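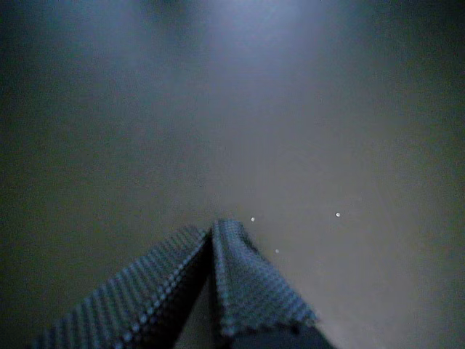
The first spreadsheet at Lakden had one line on it: robot arm. By the time Hubert Krawczyk finished with it, the sheet ran to 11 lines, and the arm was no longer the one people argued over.

Krawczyk plans equipment purchases for Lakden, a small kitting and packing shop in Silcombe, and he is a happy man when he gets to talk about fingertips. He means the pads, the grippy coverings that do the touching. "You can spend a whole winter picking an arm," he told me, pulling a bag of spares out of his desk drawer, "and then the part slides out because of a bit of rubber you never put in the budget!"

I loved this visit, and I came home and rewrote my own notes on how a small shop should plan for a first cell. Most of what follows is his.

## Start with the part

Lakden packs sleeves, pouches, small cartons and a few odd-shaped caps that roll if you look at them wrong. Before asking anyone for a quote, Krawczyk filled a tote with the worst of them and mailed it to Uddin, the integrator in Nillport that ended up building the cell. Uddin sent back a list of what two fingers could pick up well, what they could pick up slowly, and what should stay with people for now. That list shaped the whole order. It also took a second arm off the sheet, which freed up money for better fingers and a longer stretch of on-site help.

Ask for the same thing when you buy. A good integrator will be glad to get your ugliest parts early — it saves them a bad week later.

## The lines people forget

Pads wear, so they belong in the yearly budget next to gloves and tape. Krawczyk set aside $400 for the first year's coverings and keeps 2 full sets on the shelf at all times. He wanted a textured pad with small raised dots over a smooth one, and he had Uddin quote both so he could see the difference in writing.

Then there's lighting, cable covers, a stand that doesn't wobble, and the hours your own crew will spend learning the thing. That last one was his biggest miss. He had planned for the operators and left out the second shift lead, who ended up being the person who needed the time most.

He also suggests a line with no name on it. His boss hated it in March and had spent every cent of it by summer, mostly on trays that hold the caps still.

## What's next

Lakden is pricing another cell now, for the carton side. The new sheet starts with fingers and pads at the top, and the arm is down on line six. Krawczyk has another tote half full already, and he's still walking the aisles looking for something nastier to put in it.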